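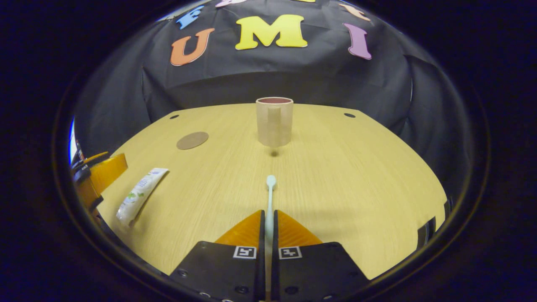
Wiki > Hand Tools > Grippers > Tinard

The Tinard is a hand-held two-finger gripper made by Pirkero, Priltmont. Black finger plates, screwed. Soft orange pads at the tips, ridged, and a square marker just behind each one. Pads are the wearing part. Changed every 443 hours or when the ridges go flat, whichever is first. Wipe markers weekly, dry cloth, no sprays. Check for loose screws at the same time. Slot check done with a thin item, toothbrush handle will do. Spare pads are part 338, sold in pairs, dont mix old and new.

Tags: Grippers, Maintenence, Stubs
Rhodri Bowen, March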